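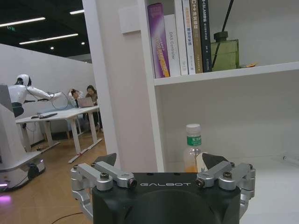

November, batch 16, started before breakfast

Spent grain from Bronden again, collected in the lidded tub. It was pale ale grain, taken out of the mash before any hops went near it. I asked twice, and the brewer now recognises my voice and sighs. Hops are bad for dogs and I will go on asking.

Squeezed the grain through the old pillowcase. Still far wetter than last time, so the recipe as written gave me porridge. Went up to 300 g of flour per tray from whatever I scrawled in October, which is either a 250 or a drawing of a duck. One egg, a big spoon of peanut butter (the plain sort, label read for xylitol, as always). Dough rolled out fine after half an hour in the fridge.

Cut with the bone cutter. The thin middle snaps when you lift it, and I have complained about this in every entry since batch 4 without buying another cutter.

Oven at 182, because that is where the dial settles when you ask it for 180. Out when the edges browned. Then into the Korix dehydrator overnight on the middle setting. The low setting gave us furry biscuits in batch 12 and I would like not to repeat the smell.

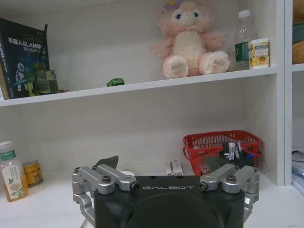
Results, next morning

Snap test: good on the outside trays, bendy in the middle. Trays need swapping round at bedtime. I knew this and went to bed.

Taste panel: Campbell ate his in one go and then ate the paper bag, so his marks don't count for much. The elderly beagle from next door took hers away behind the sofa, which I have down as a yes. The whippet sniffed, looked at me with pity and left. Same whippet turned down roast chicken in batch 9.

Crumbs: too many. If we hand these out on the taproom dog night the floor will be a buffet, and someone's terrier will do the whole length of the bar on its stomach. Smaller biscuits, then. Round ones.

Grovomow want to know if we can make 3000 for their spring fair. At the present rate the last ones would be ready some time after the fair. I have replied that we are "looking at it", and I am, mostly from a chair.

To do
– round cutter, properly this time
– second pillowcase
– weigh the grain after squeezing and write it down in numbers
– swap trays at bedtime
– ask Bronden which days they mash, so I stop turning up on the wrong ones 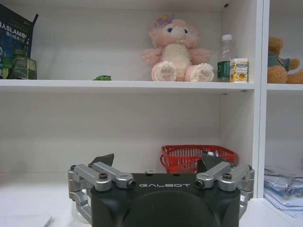
Karine Lachance

Added later: left one of the bendy ones on the windowsill and it has gone hard by itself. Trying a tray there beside the next batch, out of Campbell's reach, if I can find anywhere that is. The tub needs to go back to Bronden clean. Last time it went back with a biscuit in it.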